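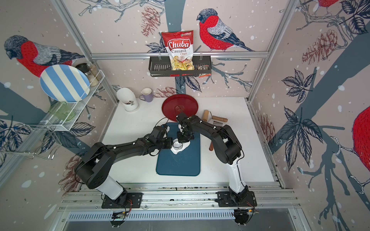 A rolling pin, a cutting board and a few other kitchen things. How many can you name?

Kitchen Stuff: What Is It All For?
Pliltivham Kids' Pages
2024-02-16

Kitchens are full of stuff. Drawers of it. Racks of it. Some of it has a job you can guess right away (mug = drinks). Some of it looks like it fell out of a toolbox. Let's go through the good bits, fast, before dinner.

The rolling pin

A big wooden roller. You push, it rolls, the dough gets flat. Simple! But why does dough need rolling? Try squashing a lump with your hand. You get bumps. Finger holes. Thick in one place, thin in another. Thin parts burn in the oven while the thick parts are still gooey in the middle. A roller pushes the same amount all the way along, so the cookies bake evenly.

Some rolling pins have handles, some are just one smooth stick. Both work. The one in our picture is standing up on its end, but a pin stored lying down needs something to stop it, or off it goes. Round things roll. That's the whole point of them.

The scraper

See the flat metal blade near the rolling pin? Bakers use scrapers like that for all kinds of things. Cutting a big lump of dough into small lumps. Lifting sticky dough off the counter. Pushing the leftover flour into a pile at the end. It is good at getting under things becuase the edge is thin and straight. A spoon can't do that. A spoon is curved, so only a tiny bit of it touches the table.

The cutting board

Ours is dark teal-blue. Boards come in every color now. Big kitchens use color to remember what goes where. One color for raw meat, another for vegetables, and you don't swap them. Germs from raw meat can get on your carrots, and carrots in a salad don't get cooked, so the germs stay alive. Yuck.

At the Flomik cooking club in Quezada they have a chart on the wall with the board colors on it. Your kitchen might have its own rules. Ask first!

A board also looks after the table. Knives leave scratches. And it looks after the knife, which goes blunt if you chop on stone or glass.

The tray with a rim

The round red tray has a raised edge. A rim is a little wall. Peas, beads of water, cookie crumbs, they all roll as far as the wall and stop. Carry six grapes on a flat plate and then on a tray with a rim. Walk quickly. Which one wins?

The bowl

Bowls have high sides so you can stir without flinging it everywhere. Small bowls are handy for one thing at a time: one egg, a bit of salt, some sugar. Cooks like to measure everything first and line up the little bowls. Then no running to the cupboard with sticky hands.

The crock

Fancy word. It just means a pot, usually a heavy one, made of clay that was baked very hot. The white one at the back is for utensils. Heavy is good here. Put a lot of long spoons in a light plastic cup and over it goes. Put them in a ceramic crock and it stays put.

The mug

Lavender on the outside, white on the inside. Why a handle? Hot chocolate makes the sides of the mug hot too. The handle sticks out away from the heat, so it stays cooler. Same trick with wooden handles on tools. Heat moves slowly through wood and quickly through metal. Leave a metal spoon and a wooden spoon in warm soup for a while (with a grownup) and then touch the ends. Big difference.

The dish rack

Made of wire, so mostly gaps! Water drips off and air gets in everywhere. Plates stand up on their edge, like the stripy blue and white one, so water runs down and off. Lay a wet plate flat and you get a puddle. This rack is up on the wall, which saves room on the table. It has spice jars in it too, and glass is nice for spices, you can see what's inside without opening every lid.

Try it at home

You need: some play dough, a rolling pin (or a smooth plastic bottle), a ruler.
Roll one lump. Squash another lump with your hand.
Cut both in half and look at the edges.
Measure the thickest part and the thinnest part of each.
Which one is more even? Write it down or draw it.

Word box

Utensil: a tool for cooking or eating.
Ceramic: made from clay, baked hard.
Rim: the edge around a tray, cup or bowl.
Dough: flour and water mixed up, plus othr things sometimes.

Next time, in March: the Prunmont bakery, and why bread has holes in it.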